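In Defense of the Room That Does Everything

By Ketsara Phetsri

A house, we are told, should have zones. I learned this from a Stornen catalog, which arrived in December and stayed on my table until spring because I had no zone for catalogs. In its pages people slept in one place, ate in another and read in a third, and between these activities they presumably walked, well rested, down a hallway. I have never owned a hallway. I have owned a door, and behind it a room, and in the room everything.

My grandmother raised her children in a room above a fabric shop in Saithong. The table was next to the bed. Guests sat on the bed and ate from the table, and if there were a lot of guests the late ones sat on the bed too, further back, and had their bowls passed over. It did not occur to anyone that they were dining in a bedroom. They thought they were having lunch.

I bring this up because the advice has gotten worse. The design people have noticed that many of us live in small places, and their answer is to make one room pretend to be several. Hang a screen. Buy the Riltard bed that folds into a cabinet, so that every morning you can put your night away like a shameful thing. I tried a folding bed once, for 15 months. It worked perfectly and I hated it. By the end I was leaving it down all day and eating my toast over it anyway, with the cabinet doors standing open on both sides like a disappointed butler.

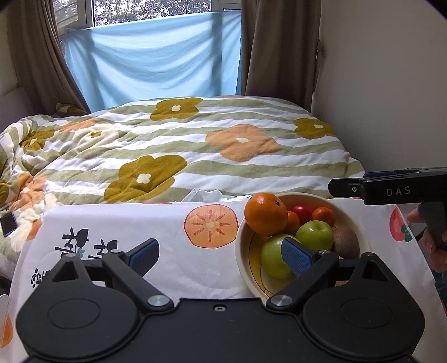
My own view is that a room should be allowed to admit what goes on in it. Put the bed where the bed fits and the table where you can reach it. The part that takes effort is the cloth. A bed near a table looks like a mistake until somebody dresses both of them, and then it looks like a decision. Mustard and peach flowers on wavy green stripes would alarm the Stornen people, who favor a color they call oat, but set a printed white tablecloth and a bowl of fruit in front of them and the whole arrangement cheers up. So would I, if I woke to it. A stretch of light blue cloth over the bottom of the window does for privacy what a blind would do for more money, and it leaves the foliage at the top, where you want them.

I will grant the other side its crumbs. Eating near a bed means finding rice in places rice should not be, and there was an evening with a jar of beets that I still don't discuss. A friend who lives in 71 square meters, with a wall between her fork and her pillow, likes to remind me of this. She also eats most of her dinners on the couch, in front of the television, while her dining table holds the mail.

What I object to is the idea that a bare surface is the grown-up one. Take away the cloth and the fruit and the pattern and you have a room that photographs well and asks you to keep your hands in your lap. I would sooner have the fruit.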